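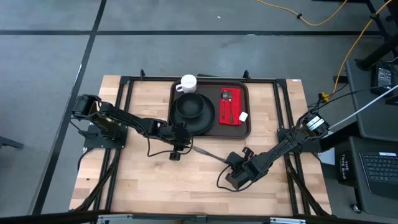 Poste 2, ligne budgétaire 791

Le dossier d'achat comptait 23 pages et une annexe. L'annexe contenait le tableau des coûts, et le tableau des coûts contenait une erreur que la rédactrice du dossier n'avait pas encore trouvée. Il était 18 h 40. La réunion d'arbitrage avait lieu le lendemain, un samedi, parce que les salles étaient libres.

Elle travaillait pour Sadoveo, une société de restauration collective qui préparait des plateaux pour des cliniques et des résidences. L'objet du dossier : l'acquisition de postes à deux bras pour le dressage des couverts. Objet secondaire, ajouté en mars à la demande de la direction : « étudier la possibilité de ne rien acheter ». Cette possibilité occupait une demi-page et ne coûtait rien, ce qui la plaçait en tête du classement par prix.

Deux fournisseurs avaient répondu. Fakham vendait un poste complet, table comprise, avec un contrat de maintenance obligatoire. Jinstead vendait les bras, le châssis et les pinces séparément, et laissait le client se débrouiller pour l'alimentation, le câblage et le plan de travail. L'offre de Jinstead était moins chère jusqu'à la ligne 14 du tableau. Ensuite venaient les câbles.

La rédactrice avait créé une ligne pour les câbles, puis une deuxième pour les rallonges, puis une troisième pour ce qui les tenait. L'acheteur du siège avait fusionné les trois sous l'intitulé « divers électriques » et divisé le montant par deux. Elle avait rétabli les trois lignes. Il les avait fusionnées de nouveau. Le fichier en était à la version 29.

Le poste d'essai était installé à l'atelier Pereyra, au rez-de-chaussée, sur le béton. Elle descendit avec son ordinateur et la grille d'évaluation.

Le technicien avait lancé la séquence couverts. Le plateau brun était en place au fond de la table, avec la tasse blanche, l'assiette noire, le bol, la serviette rouge pliée. La cuillère et la fourchette étaient sur la serviette. Le couteau se trouvait dans la pince de droite.

« Il en est où ? demanda-t-elle.

– Au couteau.

– Depuis longtemps ?

– Il en est au couteau », répéta le technicien.

Elle nota l'heure. La grille prévoyait une colonne pour le temps de cycle, une autre pour les interventions humaines, une troisième pour les observations. La colonne des observations était la plus étroite. Elle avait été conçue par quelqu'un qui n'avait pas assisté aux essais.

Le cahier des charges demandait trois pièces : cuillère, fourchette, couteau, dans cet ordre, manches vers l'opérateur. Il ne demandait pas de vitesse. La vitesse avait été retirée de la version 11, quand les deux fournisseurs avaient fait savoir qu'ils ne s'engageraient pas sur un chiffre, puis remplacée par l'expression « cadence compatible avec l'exploitation ». Le service juridique avait apprécié l'expression. L'exploitation avait demandé ce qu'elle voulait dire.

« Si on garde un seul bras, dit-elle, on économise combien ?

– Un bras.

– Je veux dire sur le total.

– Un bras, sa pince, son support. Pas le châssis. Pas le logiciel, il est vendu au poste. Et il faut refaire la séquence.

– Combien de temps, pour la refaire ?

– Ça dépend de qui paie. »

Elle inscrivit : variante un bras, à chiffrer, hors reprise de séquence. Puis elle ajouta une ligne pour la reprise de séquence et la laissa vide. Une ligne vide valait zéro dans la formule du total. Elle y mit un point d'interrogation, et le total afficha un message d'erreur. Elle le préféra au zéro pendant quelques minutes, puis remit le zéro.

Elle ouvrit ensuite l'onglet des hypothèses. Il en comptait six. La première fixait la durée d'amortissement. La deuxième supposait que les plateaux resteraient du même modèle pendant toute cette durée. La troisième supposait la même chose des serviettes, dont le fournisseur avait déjà changé le pliage une fois sans prévenir. Les trois dernières reprenaient les trois premières en des termes plus prudents.

« Le plan de travail, dit-elle, Fakham le facture combien de plus que le bois ?

– Le leur est lavable.

– Celui-ci ne l'est pas ?

– Pas au sens de l'hygiène. Pour des essais, ça va. En production, il vous faut autre chose. »

Elle vérifia. Chez Jinstead, le plan de travail figurait dans les fournitures à la charge du client. Dans son tableau, il figurait à la ligne 19, au prix du bois de l'atelier, amorti depuis longtemps, donc à zéro. C'était l'erreur. Elle la corrigea, et l'écart entre les deux offres se réduisit à une somme qu'elle aurait pu expliquer par les arrondis.

Elle relut la demi-page sur la possibilité de ne rien acheter. Le texte disait que le dressage manuel « donnait satisfaction ». Il citait une enquête interne à laquelle 30 personnes avaient répondu. L'enquête ne portait pas sur le dressage. Elle portait sur les horaires, et une question sur le confort du poste avait été ajoutée à la fin, facultative. Elle remplaça « donnait satisfaction » par « n'avait pas fait l'objet d'une évaluation dédiée ». La possibilité de ne rien acheter devenait moins confortable à lire.

« Vous, demanda-t-elle, vous prendriez lequel ?

– Je ne suis pas sur la liste de diffusion.

– Hors liste.

– Je prendrais un poste, je le garderais un an, et je compterais ce qu'on a remplacé. Les doigts des pinces, les patins, les connecteurs. Après, je ferais le tableau.

– Le budget, c'est pour cette année.

– Alors faites le tableau maintenant. »

Elle le fit. Elle ajouta une provision pour pièces d'usure, calculée en pourcentage, faute de mieux. Elle retint pour cela le pourcentage des chariots de distribution, qui avaient des roulettes et pas de doigts. Elle l'indiqua en note, en corps plus petit que le reste. Elle rétablit les trois lignes de câbles, verrouilla les cellules et choisit un mot de passe qu'elle écrivit sur la couverture de la grille.

À 19 h 25, elle avait deux scénarios. Le scénario A achetait quatre postes chez Fakham et reportait à l'exercice suivant le remplacement d'un lave-batterie. Le scénario B achetait un poste chez Jinstead, le plan de travail chez un tiers, et conservait le lave-batterie dans le budget. Le scénario B ne figurait pas dans la lettre de mission. La lettre de mission disait « des postes », au pluriel.

Elle appela l'acheteur du siège.

« Un poste, dit-il, ce n'est pas un déploiement.

– Non.

– La ligne 791 s'appelle déploiement.

– On peut la renommer ?

– On peut la renommer en septembre. Ou alors vous en achetez deux.

– Le deuxième servirait à quoi ?

– À mettre un s. »

Elle calcula le scénario C, avec deux postes. Il entrait dans l'enveloppe à condition de fusionner les câbles, les rallonges et les fixations sous un intitulé unique et de diviser le montant par deux. Elle déverrouilla les cellules.

Puis elle les verrouilla de nouveau et chercha la différence ailleurs. Elle la trouva dans la formation, prévue pour deux équipes alors que l'atelier n'en avait qu'une. Elle retira une équipe. Le total passa au noir. Elle enregistra le fichier en version 30 et imprima l'annexe, recto seul, l'imprimante de l'atelier ne sachant faire que cela.

« Je peux arrêter ? demanda le technicien.

– Il en est où ? »

Il regarda la table, puis l'écran de contrôle.

« Au couteau. »

Elle reprit la grille. Dans la colonne du temps de cycle, elle écrivit « voir observations ». Dans la colonne des observations, elle écrivit « cuillère et fourchette conformes », et il ne resta plus de place. Elle retourna la feuille et continua au verso.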